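Looking After Movie Posters and Screen Prints at Home

Film posters are easy to buy and easy to ruin. Most of the damage gets done in the first week, between opening the tube and putting a nail in the wall. These are the methods we use for our own prints, and they work for modern one-sheets, limited screen prints and most older paper in sound condition. Anything rare or already torn should go to a paper conservator.

Getting the print out of the tube

Wash and dry your hands first. Cotton gloves are popular in videos, but they make it hard to feel the edge of the paper and they snag on small nicks. Clean, dry fingers are better for most prints. Nitrile gloves are fine for heavy black inks, which pick up fingerprints at a glance.

Let the tube sit indoors overnight if it came off a cold truck. Then take off both end caps. Put two fingers inside the roll, twist gently so the roll tightens on itself, and slide it out. If it won't come, stop pulling. Cut the tube open lengthwise at a spot well away from the ends, with a shallow blade. 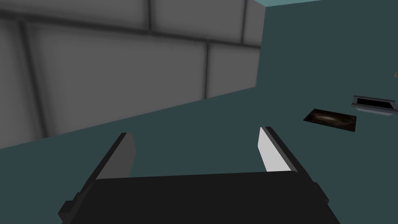 Henríquez wrote in to disagree about the cutting. Two prints in the same mailing had arrived jammed, and a blade would have gone right through the outer one. The fix was a sheet of thin Mylar, rolled narrow, slid down between the print and the cardboard and allowed to spring open. After that the whole bundle came out in one pull. We have tried it since and it works well on wide tubes. On narrow ones there isn't room for your hand.

Flattening

Lay the print face up on a clean sheet of glassine or acid-free tissue, on a surface larger than the print. Put another sheet of tissue on top. Weight the four corners first, then add a flat board over the whole thing. Leave it for two days. A print that was rolled for years may want a week.

Do not roll it backward to take out the curl. This cracks thick ink layers, and metallic inks are the worst for it. Don't iron it either, whatever the forums say about low heat and a towel.

Books make poor weights if the covers are dyed or textured. We use small cloth bags filled with steel shot and sewn shut. Dried beans will do the job for a weekend, but don't leave them down any longer than that, as they attract insects.

Cleaning

Very little cleaning should happen at home. A soft, wide brush takes off loose dust, working from the center out. Light pencil marks in the margin can be lifted with a white vinyl eraser, in one direction only, keeping away from the inked area. Tape residue, mold and water stains are jobs for somebody else.

Fold lines on older posters are normal. Until the 1980s many theater posters were sent out folded, and collectors expect to see the creases. Pressing them hard does not make them go away and can split the paper where it's weakest.

Choosing a frame

Measure the paper and ignore the listing. A modern one-sheet is sold as 27 by 40 inches, and plenty of them run a little under or over. Screen prints are often 24 by 36, again give or take. A frame that is an eighth of an inch too small will buckle the print all the way down one side.
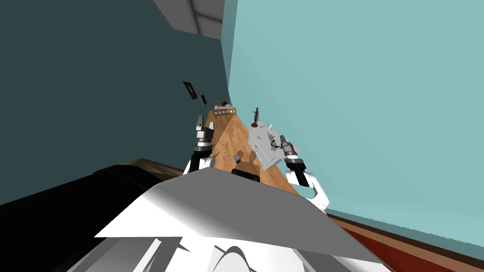
Leave a gap between the paper and the inside of the frame on all four sides. An eighth of an inch is enough for paper to expand in a humid summer. A print that fits tight in February will ripple in July.

Use acrylic for anything over two feet tall. It's lighter than glass and won't cut the print if it falls. Pay the extra for the UV-filtering kind. A 50-inch frame with real glass is heavy enough to need two people and proper wall anchors.

The print should never touch the glazing. Use a mat or, if you want the paper to run to the edge, plastic spacers hidden under the lip of the frame. Spacers come in long sticks that cut with a craft knife. The Dronus ones we bought last fall were adhesive on one side and held through the summer. Stick them to the frame or the acrylic, never to the print.

Backing and mounting

Skip the cardboard that comes in cheap frames. It is usually acidic and will leave a brown tint on the back of the paper in a few years. Acid-free foam board costs a few dollars more a sheet. Have the shop cut it if you don't own a long straightedge.

Hold the print in place with clear corner pockets or with two paper hinges along the top edge. Let it hang from there. Dry mounting gives a perfectly flat result, but it is permanent and it takes most of the resale value with it. On a poster that cost ten dollars at a theater, go ahead.
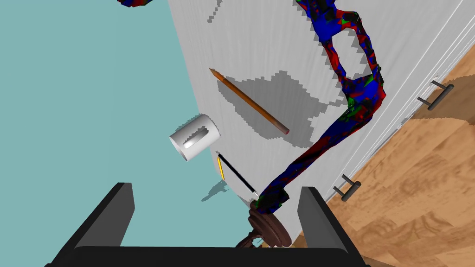 Prandley Print Room
Workshop Editor, Home Framing Pages

Hanging and light

Keep prints off any wall that gets direct sun, even for an hour a day. Reds and yellows go first. UV acrylic slows fading but doesn't stop it, and a bright room fades a print even without direct sun. If you want one in a sunny room, swap it with another every few months and let the first one rest in a drawer.

Bathrooms, kitchens and the wall over a radiator are all bad spots. So is the inside of an outside wall in an old house, where damp can get in behind the backing. Stick a felt bumper on each lower corner of the frame so air can move behind it.

Two hooks set apart hold a wide frame level far better than one hook in the middle. Run a strip of painter's tape across the back from one hanger to the other, mark the hanger positions on it, then move the tape to the wall and drill through the marks.

Storing what you don't hang

Flat is best. A plan chest with shallow drawers will hold a couple hundred prints, though the bottom drawer on ours gets too heavy to pull at anything over 50. Put a sheet of glassine between each print and the next. Label the drawer and leave the prints alone.

If you have to roll, roll wide. Wrap the print around the outside of a three-inch acid-free core with the image facing out, cover it with tissue, and slip the lot into a larger tube. Store the tube on its side – standing on end crushes the bottom edge over time.

Keep a list with the title, size, edition number and what you paid. Our copy of the Skeltstead festival print is number 192, penciled in the lower margin, and we write that on the drawer label as well so it doesn't have to come out every time someone asks.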